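**瓶装茶饮**，指以茶叶浸提液灌入塑料瓶、拧盖即饮的饮料。本条目讲家庭及茶水间里的存放，瓶子、桌子、冰箱，配方部分待补。

## 外观

瓶身多透明，茶色直接可见，从琥珀到深红褐都有。瓶盖颜色常用来区分品种，但各厂不统一，不能当标准看。

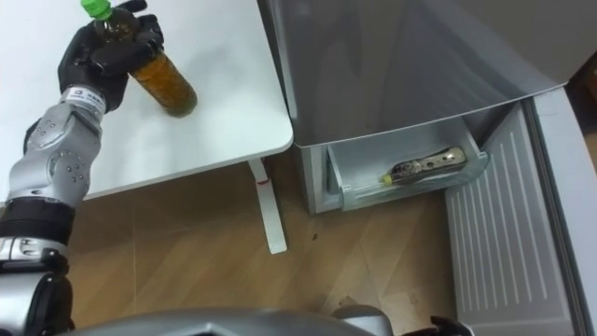 绿盖瓶装茶，琥珀褐色茶液。

## 摆放

冰箱旁放一张小桌，最常见的做法。整箱拆开先上桌，再分批进冰箱。桌子要稳，圆角的好些，过道窄时不容易磕到。桌沿离冰箱门留出开门的余量，别贴死。

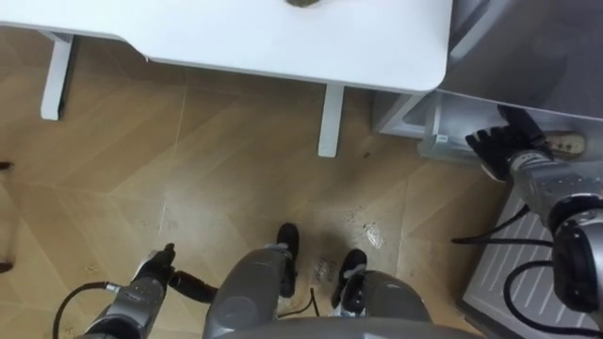
地面以木纹地板居多，瓶子外壁的冷凝水滴下去要随手擦，接缝处尤其注意。冰箱散热口前不要堆箱子。

## 冷藏

未开封可常温存放，避光。开封后冷藏，尽快喝完。直立放，平放容易渗漏。别放进冷冻室，结冰会涨瓶。瓶底颜色略深属常见现像，饮前轻摇即可。
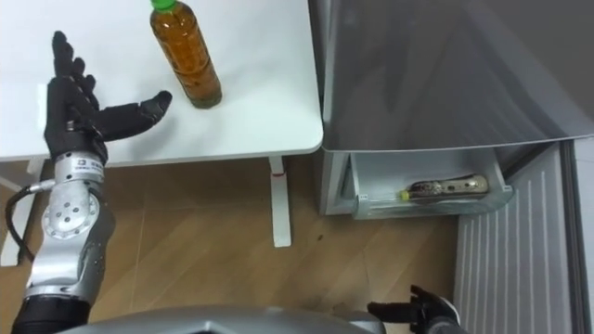 **Grotlow 茶水间管理组 · 词条维护**

## 分类

按茶底分红茶、绿茶、乌龙等，按加糖分有糖、无糖。同一张桌上混放不同盖色时，建议按颜色分排，先到的放外侧，取用先取外侧。Patberg 的库存表一次登记上限 514 瓶，超出另起一页。页码别漏，之前漏过，后来又补得的。

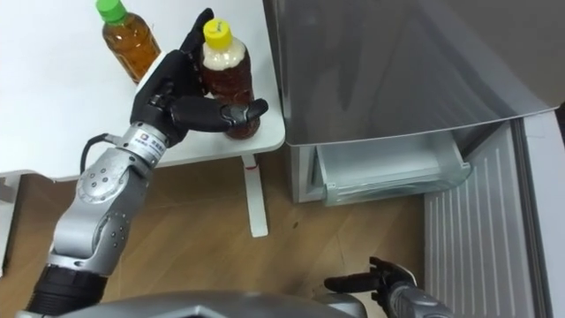

Kandpal 留言：分排那段我不太同意，按开封日期排更实用，盖色换包装就乱了。建议改写，或者两种都列上。

## 参见

- 冷藏饮料
- 茶水间
- Plurnano 货架编号法（条目未建）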